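Home | Machines | Space | Animals | Try It | For Teachers

How a Robot Arm Gets Ready for Work

A robot arm can look as if it is always ready to go. You press a button and it picks something up. Before that can happen, people have to do a lot of small jobs. They bolt it down, tie up its cables, teach it where things are and check it for wear. Engineers call all of this setup and upkeep.

This page follows one arm at Costudlow, a workshop where robots practice simple kitchen jobs. The person in charge of the arm is an engineer named Dilek Değirmenci. The people who work with it call the arm Janenik.

A heavy bench comes first

A robot arm pushes and pulls when it moves. If you stand on a skateboard and throw a heavy ball, you roll backward. The same kind of push acts on the bottom of the arm every time it swings or stops. The bottom part is called the base. If the base slides even a tiny bit, the arm will reach for a bowl and miss it.

So the base stands on a black bench next to the counter where the arm works. Orange clamps are fixed to the bench. A clamp is a tool that squeezes two things together and holds them tight. Dilek tests each clamp by hand before the arm is switched on. She pulls on it hard. If it moves at all, she loosens it, sets it straight and tightens it again.
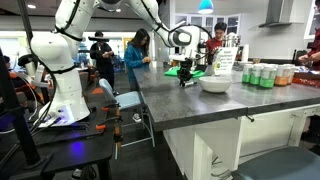 Joints and cables

Your arm bends at the shoulder, the elbow and the wrist. A robot arm bends at joints too. Inside each joint is a motor, and beside the motor is a sensor that measures how far the joint has turned. The stiff parts between the joints are called links.

The gripper at the end needs electricity, and it needs messages from the computer. Both travel through cables that run along the outside of the arm. Cables are often the first thing to wear out on a robot. They bend every time the arm bends, and after many thousands of bends the wires inside can break.

Straps hold the cables against the links, but they can't be pulled tight everywhere. At each joint the cable needs a loop of extra length. Try this with a piece of string. Tape one end to your shoulder and the other to your wrist while your arm is bent. Now straighten your arm. The string pulls tight or the tape pops off. If you leave a loop at the elbow, the string has room to move.

Too big a loop is also a problem. It can catch on the edge of the counter. When Dilek puts on a new cable, she moves the arm very slowly through every position it will use and watches the loops the whole time. The last new cable took her 94 minutes to fit, and most of that was watching.

Teaching the arm where things are

A robot arm doesn't know where the counter is until somebody tells it. It knows only where its own joints are. Finding out how the arm and the counter fit together is called calibration (say it: kal-uh-BRAY-shun).

Dilek starts by choosing a spot on the counter. She guides the gripper down until its fingers are right at that spot, and the computer saves the angle of every joint. Then she does the same at another spot, and another. Janenik's full set has 34 spots. After that, the computer can work out all the places in between.

Height matters the most. If the computer thinks the counter is lower than it really is, the fingers will press into the stone. If it thinks the counter is higher, the fingers will close on air.

A bowl is a good test. The fingers have to go down inside the rim without bumping it. Dilek runs this test slowly at first, with one hand near the stop button.

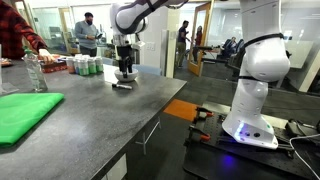 The gripper's two fingers reach down inside the rim of a small white bowl.

If the fingers touch the rim when they shouldn't, she goes back to the saved spots and looks for the one that is wrong. Usually it is only one. She saves that spot again and repeats the bowl test.

Looking after the fingers

A gripper with two fingers works a lot like your thumb and first finger. The parts that touch things get dirty and slowly wear smooth. A smooth finger lets things slip.

Janenik's finger pads come from a company called Ekness. Dilek wipes them with a damp cloth at the end of each day and lets them dry. She keeps a notebook beside the computer where she writes how many times the gripper has closed since the pads were new. The last pair was changed after 554 closes, when one of them had a small split near the tip.

Changing the pads is a short job:

1. Move the arm to its resting position.
2. Turn off the power and wait for the lights on the base to go out.
3. Take out the small screws and put them in a dish.
4. Slide off the old pads and slide on the new ones.
5. Put the screws back, but not too tight.
6. Turn on the power and do the bowl test again.

The last step is easy to forget. New pads are a little thicker than old ones, so the fingers may touch the bowl sooner than before.

When the arm stops by itself

Sometimes an arm stops in the middle of a job. This can mean that a joint felt a harder push than it expected. Perhaps the gripper touched a can, or a cable pulled tight. The arm is made to stop and wait for a person.

Dilek doesn't start it again right away. She reads the message on the screen, which tells her which joint stopped. Then she looks at that joint, at its cable and at whatever is near the fingers. In June the arm stopped at the same place several times. The message on the screen was number 191, and it pointed to the wrist. The cause was a strap that had slipped down and was pinching a cable. She moved the strap back, and her helper, Çetinkaya, marked its place on the link with a strip of tape.

Words to know

Base: the bottom part of the arm, fixed to the bench.
Calibration: teaching the computer where the arm is compared with the things around it.
Gripper: the part that holds things.
Joint: a place where the arm bends or turns.
Link: a stiff part between two joints.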